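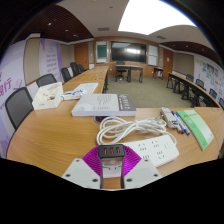 Slide 1. The table, power strip and cable in front

Give them a few seconds to look before talking. Let somebody laugh.

Hi everyone, I'm Maja Ziółkowski, I look after the shared rooms at Huva, and I am going to spend the next 16 minutes on tables. Shared tables, the kind that belong to a whole floor and so end up with a bit of everybody on them. I love this subject far more than is reasonable and I hope some of it rubs off.

Ask: who has a table like this at work? Hands up. (At Jerkberg it was nearly the whole room.)

Start with the power strip. White strip, black sockets, and a thick white cable gathered into big loops and pinched near the middle. I want to say something nice about that pinch! Whoever did it cared. The cable could have been all over the table and it's in one bundle. But look where the bundle is - right in the best part of the table, where you'd want to put a notebook and your elbows.

Now point to the left loops. Behind them, half hidden, there's a round grommet in the tabletop with a gray rim. Pause here. People usually spot it a second before I say it. Somebody designed a place for cables on this table, and the cable is lying on top of the wood beside it.

Story: the Rees move. We took over the Rees floor in December and I went table by table with a notepad. Every table had a grommet. I found one stuffed with candy wrappers. We spent a morning putting strips underneath in trays and it changed the rooms more than the new chairs did, and the chairs cost a lot. If you do one thing after this talk, do the strip.

Before you move a strip, find out what's plugged into it and who needs it. I once took down the Raline team's printer in the middle of a deadline. Say sorry to Raline if any of them are in the room.

Next, paper. White book lying flat, green booklet over on the right, printed sheets at the back behind a package. My rule for paper on a shared table is that it gets until the end of the day, then it goes to a shelf with the date on a sticky note. The shelf matters, have the shelf ready first. We started without one and I had 17 piles on my own desk by the end of the week.

Books are different. A thick book left flat turns into a coaster, then a monitor stand, and then it's furniture. Stand it up somewhere with its spine out and people will open it again. I've seen this happen and it made my month.

Boxes and packages. There's an off-white box to the left of the book and a white package between the two. I don't know a faster way to lose a table than packaging. Ask the room: how long do you keep the box? Take two or three answers, don't argue with any of them. Ours go in one cupboard, name on the side, and we clear it when the door stops closing.

Markers! Save time for this, it always gets questions. Three whiteboard markers together in a bundle, one red end and two blue. Keeping them together is great. Keep them at the board, though. We bought 400 markers one year and still had meetings with a dead green one. Now each board has a cup, and the dry ones go straight in the trash, never back in the cup. Do the scribble test live if there's a board.

If running late, skip the box question and go to the exercise.

Exercise: pairs, draw your own shared table from memory. Then circle whatever has been there longest. Five minutes. Walk around and peek, the drawings are wonderful.

Handout is by the door, room 249 has the spare copies. Questions.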